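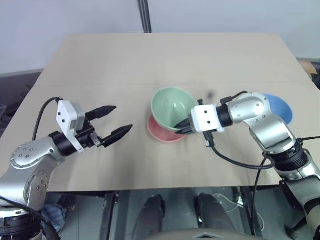 Test bowls before you test software

By Dymphna Kavanagh

Most of the arguments I hear about grippers are really arguments about fingers. People who are choosing between two units will talk for an hour about closing force and stroke, and then bolt on whatever finger came in the box. I have done it myself. I think it is the wrong way round, and after a month of comparing grippers at our workshop in Padgate I want to set down why.

The job we were given was dull. A canteen supplier wanted to know if a two-armed station could sort and stack plastic bowls. No heat, no water, no food in them, just bowls on a table. We had two candidate grippers on loan, one from Bundgaard and one from Tiltex, and a controller from Wunine that would run either of them. Both grippers are the parallel sort, with two fingers that open and close in a straight line. On paper the Bundgaard was the stronger and the Tiltex was the quicker. The supplier expected us to pick on those grounds, and so did I.

We ran 409 attempts over 14 working days. Lingyun Yu kept the log and was strict about it. If a bowl was picked up but put down tilted on the one beneath, it went in as a failure, even when it could have been nudged straight afterwards. I argued with her about that in the first week. She was right. A stack that leans at the second bowl will fall over at the fifth, and a canteen wants stacks of twenty.

Closing force made no difference that we could find. A plastic bowl weighs next to nothing. Either gripper could hold one at its lowest setting, and at the higher settings both of them squeezed the wall out of shape, so that when the fingers opened the bowl sprang away. We turned the force down on the second day and never turned it up again.

Speed made very little difference either. The arm spends most of its time getting to the bowl and deciding where the rim is. Saving a fraction of a second on the closing of the fingers is lost in that.

What mattered was the shape and surface of the fingertips, and how far they could go down inside a bowl before something else touched the rim. A long finger gets one tip well inside and leaves room above for the wrist. A short one brings the body of the gripper down onto the bowl and pushes it off the stack. Ridged inner faces held a smooth curved wall better than flat ones, up to the point where the ridges caught on the rim as the finger came out, and dragged the bowl with it. Qiuyue Shen spent two afternoons changing the angle at which the fingers leave the bowl, and that small change did more for our results than anything else we tried.

None of this is in a data sheet. You are given finger length if you are lucky. You are not told how the finger behaves on its way out, and for thin, light, curved things the way out is where the trouble is.

The second thing I would say concerns cameras. There is a fashion for putting one on each wrist, and I am for it, with a complaint. A wrist camera needs a cable, and the cable has to go somewhere. If it hangs low it will sooner or later touch the work. Haoran Lü lost most of a morning to a fault that he took for bad calibration and that came down to a cable tugging lightly on a bowl at the end of its travel. When makers show you a gripper it is usually on a clean stand with the wiring tucked away. Ask to see it on an arm, reaching across a table, with the wiring it will have on your floor.

Mahsa Nouri, who wrote the motion code, disagrees with some of this. Her view is that good enough software will make up for a poor finger, and that we ought to have spent the month on the controller. She may be proved right in a few years. I would still say to anyone buying this winter that a set of fingers costs very little and can be swapped in 4 minutes, and that a month of a programmer's time costs a good deal more.

In the end we recommended the Tiltex, with longer fingers made to our own drawing. The Bundgaard would have done as well with the same fingers on it. The supplier was a little put out by that, having hoped for a clear winner between the two names. They have asked us to try plates in the new year, and Qiuyue has already started on the drawings.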